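Build helper wanted, two-arm home robot
Ruroswood shared workshop, Friday evenings

The Zudier build is a two-arm robot on a wheeled base, meant for tidying living rooms. Arms, wrists and grippers are fitted. Current work is on soft furniture: cushions set against a tub chair, and getting a grip on the seat cushion by its front edge without marking the velvet.

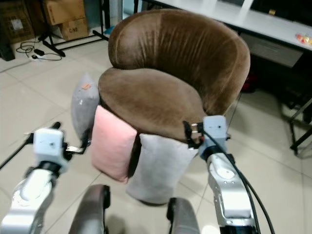
What the work involves
Tuning grip force on both sides – 17 test poses so far
Rerouting the cable on the right arm
Logging runs and resetting the cushions between them

What you need
Basic Python and a steady hand with small screws. Experience with motor drivers helps. Own laptop required.

Terms
Paid, 300 per month from January. Parts and bench space are covered.

Write to Helmut Ostermann at the workshop desk with a short note on something you have built.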